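Ticket 2041 — Peria, module route : lettres du capot prises pour un marquage au sol
Ouvert par : Necati Ersoy
Suivi : Darcy Gosselin, Fiachra Quinlan
Priorité : normale
État : en attente de validation

Necati Ersoy, 9 h 13
Bonjour à tous ! Depuis le passage à la version 41, Peria me signale une « inscription sur chaussée » en permanence, juste devant la voiture. Ça ne bouge jamais, à l'arrêt comme sur voie rapide. Le reste me plaît énormément, je le dis tout de suite : au carrefour, il retient à la fois le STOP et le feu rouge et choisit le feu, ce que la version 40 ne savait pas faire. Pour ceux qui suivent le projet de loin, on essaie de savoir si la machine peut prendre en charge la tournée de l'atelier, c'est-à-dire aller chercher les pièces et rapporter les bacs vides. Une corvée comme une autre, au même titre que balayer ou trier la visserie (et là Ester s'en sort déjà très bien, venez voir !).
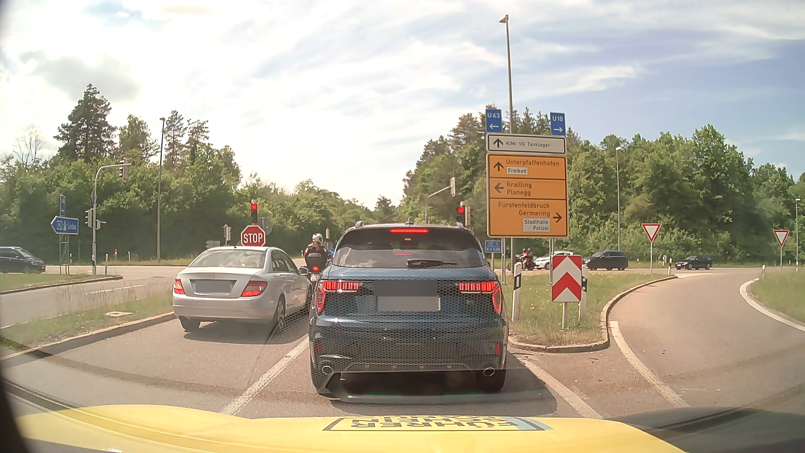

J'ai redémarré le module deux fois et vidé le cache, sans effet. Je n'ai pas touché au masque de zone.

Darcy Gosselin, 10 h 40
Merci Necati. Tu peux me donner le texte exact renvoyé par la lecture ? Et me dire si les limitations de vitesse sortent correctement ?

Necati Ersoy, 10 h 52
Il renvoie « FÜHRER », parfois « SCHEIN », parfois les deux collés, avec une confiance très haute. C'est le mot inscrit sur notre capot jaune, à l'envers vu du siège, et il le lit quand même — je trouve ça épatant, même si c'est un bug. Pour les limitations, rien à redire. Il fusionne bien gauche et droite en une seule consigne.

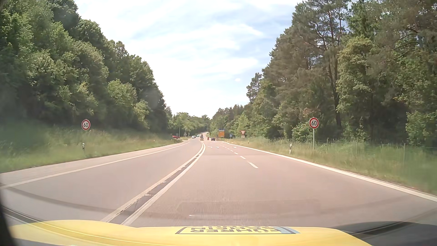 Limitation à 60 répétée des deux côtés, double ligne blanche continue au centre.

Darcy Gosselin, 11 h 25
Bon, le masque du capot a sauté à la mise à jour. En 40 il était dans le profil véhicule, en 41 il est dans le profil caméra, et la migration ne l'a pas recopié. À faire de ton côté :
Ouvrir Profils, puis Caméra avant.
Importer l'ancien masque (il est toujours dans Levutton, dossier archives).
Remonter le bord supérieur de 13 lignes. L'ancien tracé passait trop bas et laissait dépasser le haut du cadre autour des lettres.
Relancer la calibration courte.

Necati Ersoy, 14 h 05
Fait ! Plus aucune inscription fantôme. Par contre j'ai maintenant un deuxième souci, à l'approche des sorties : la distance sur la balise bleue est lue, mais le nom sur le panneau suspendu change d'une lecture à l'autre.

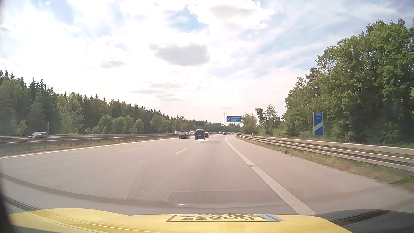
Balise de sortie « 100 m » à droite, panneau à flèche oblique plus loin au-dessus des voies.

Fiachra Quinlan, 14 h 31
Je prends celui-là. Pour les petits textes lointains, Peria ne devrait rien affirmer du tout, il devrait attendre. Baisse le seuil « lecture anticipée » à zéro et regarde si les hésitations disparaissent. Vérifie aussi les reflets du pare-brise : le motif en nid d'abeille se superpose à l'arrière du fourgon le plus proche, et le détecteur de véhicules n'aime pas ça.
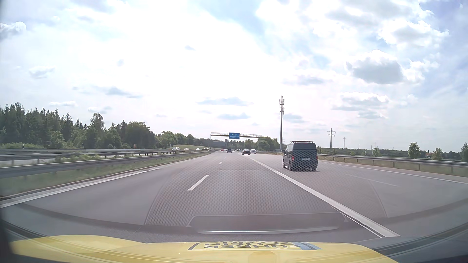

Photo : Kulsoom Yousafzai / Henao

Necati Ersoy, 16 h 20
Seuil à zéro, les noms ne sautent plus. Pour les reflets, le fourgon de devant reste détecté, mais son contour tremble un peu sur l'arrière. Je joins le journal, 2 000 lignes, désolé. Nahom Jemal me demande si on peut annoncer à l'atelier que la tournée sera automatique en septembre. Mon avis : pas encore toute seule, mais comme deuxième paire d'yeux pour le conducteur, oui, et avec grand plaisir.

Fiachra Quinlan, 16 h 48
D'accord avec toi, on garde quelqu'un au volant. J'ouvre un ticket séparé pour le contour. Darcy corrige la migration du masque dans le prochain correctif. Je laisse celui-ci en attente jusqu'à ce que Kulsoom ait refait le trajet avec le nouveau profil.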